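Visite chez Kurnik : une matinée avec la cellule de tri

On m'avait prévenue que la route de Skustdale serait longue, et elle l'a été, mais l'accueil chez Kurnik m'a vite fait oublier les virages. Café, brioche encore tiède, badge écrit à la main : on se sentait attendu ! C'était leur journée portes ouvertes de février et nous étions venus de Bustetton à quelques-uns, tous curieux de voir enfin cette offre de location dont le catalogue parle depuis l'automne.

Clodagh Cronin, qui s'occupe des démonstrations, nous a menés à l'atelier vers dix heures. L'offre s'appelle Somboon. Kurnik fournit le logiciel de prise d'objets en vrac, le réglage de la pince et deux jours de formation, et vient l'installer sur le bras que l'on possède déjà. J'ai bien aimé que la démonstration se fasse avec un bric-à-brac d'objets ordinaires, de ceux qui traînent dans toutes les maisons où il y a des enfants, et que le bac ait visiblement déjà beaucoup servi.
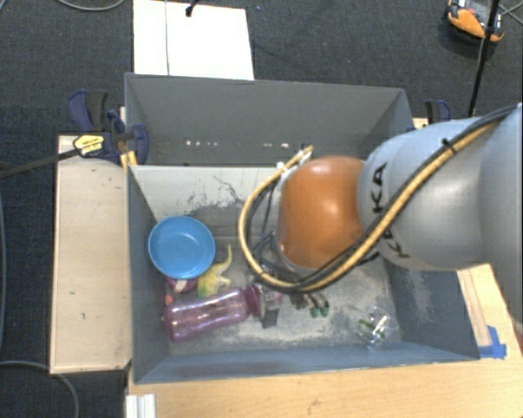 Le bras KUKA au-dessus du bac de démonstration, avec le bol bleu, la bouteille couchée et le petit dinosaure ou lézard jaune.

J'ai demandé ce qui donnait le plus de mal. Les matières transparentes, m'a répondu Clodagh sans hésiter, et puis tout ce qui se glisse sous autre chose. Elle m'a montré le carnet d'essais de la semaine : 236 prises tentées, 208 réussies du premier coup. Pour mes articles à moi, des flacons surtout, j'aimerais voir un essai sur place avant de me prononcer, et elle a noté ma demande (nous verrons bien !).

Côté tarif, comptez 2228 euros par mois, assistance téléphonique comprise, avec un engagement de six mois que j'ai trouvé un peu long pour une petite maison comme la nôtre. Le manuel, lui, fait 203 pages, mais il est clair et bien traduit, j'en ai lu un bon morceau pendant le déjeuner.

Nous sommes repartis vers seize heures, les poches pleines de brochures. Il en reste au bureau pour ceux qui n'ont pas pu venir.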